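Trekent Fold-Flat Dog Ramp: six weeks with a stubborn spaniel

The box promises a ramp that gets any dog into any car. I had my doubts, and I still have most of them.
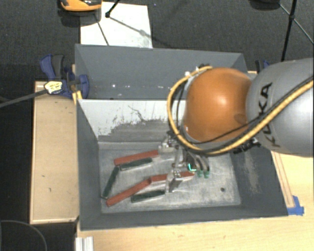 Getting it set up

It arrives in one piece, so there's no assembly. You unfold it, press the two side catches down and hook the top end over the boot sill. The left catch on mine needed a thump with the heel of my hand for the first fortnight. The instructions are a single sheet and don't mention the catches at all.

Will the dog use it?

Mine wouldn't for 9 days. The listing has 1,247 reviews and a lot of them say their dog trotted straight up, which makes me wonder what they were holding at the top. I ended up laying the ramp flat on the lawn with bits of cheese along it, then propping it on the back step, then trying the car again. He goes up now. Coming down he still jumps off the last third – the very bit I bought it to prevent.

The surface

It's a gritty tape, a bit like sandpaper. Good grip in dry weather. After a muddy walk in October it clogged and he slid, and I had to scrub it with a nail brush. Farzana Uddin, who lent me her old Dulano to compare, has carpet on hers. That takes an age to dry but he never slipped on it.

Carrying and storing

Too heavy for me to lift with one hand while holding a lead. Folded, it fills half the boot of a small hatchback, so measure first. The handle is comfortable enough.

Worth buying?

For an old, calm dog and a big car, probably. At full price I'd look for a second-hand Dulano before this one. I'm keeping mine, mainly as I've lost the receipt.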